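3.2 Table layout for the snack service task

Eilidh Lindsay and Gilang Pelupessy set out the trays on one long table. Slim drink cans and ring donuts in paper holders were the main items.

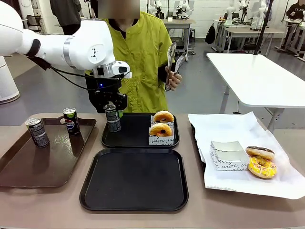

Each layout was given a number before serving began – 12 in all, logged by Fergus Moncrieff on the Plimside sheet.
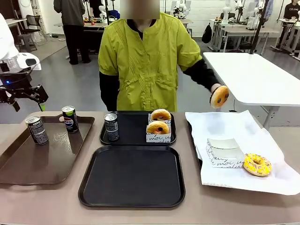 Layouts 5 and 9 were repeated in October with the same trays.
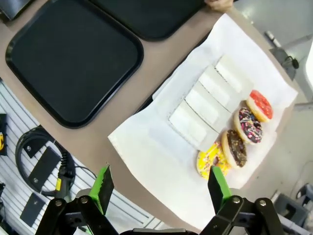

Fig. 3. Glazed donuts in a row on white paper.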